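Hindley Audio Forum > Documentary and History Podcasts > Listening Group

Topic: The Zilport Strike, episode 3: use of archive tape

Posted by listdesk_zilport
November 20, 2023
Members are invited to comment on the third episode of the Mertens series on the Zilport dock strike. The episode concerns the 164 workers dismissed in October and draws on recordings held at the Sandberg archive. Remarks should be confined to the programme itself.

Posted by quayside_reader
In my view the producers rely too heavily on the company tapes. The dismissed workers are heard only in the closing section, and the listener is given no indication of who made the recordings or on what terms. I would ask that the series notes be amended accordingly. 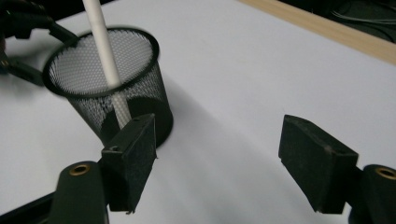 harbour_ledger wrote in reply that the point was not a fair one. The notes to the first episode set out the origin of every tape, and the workers' own accounts are reserved for later episodes. A series should be judged as a whole.

Posted by quayside_reader
I have read those notes. They give shelf numbers and nothing further. Many listeners will begin with this episode and cannot be expected to consult the earlier pages.

Posted by m_tallis_lane
I agree in part with both members. The transcript runs to 135 pages, and the speakers are named throughout. The difficulty lies in the broadcast version, where two of the introductions have been removed.

Posted by listdesk_zilport
The comments have been forwarded to Mertens. The thread will remain open until the fourth episode is released.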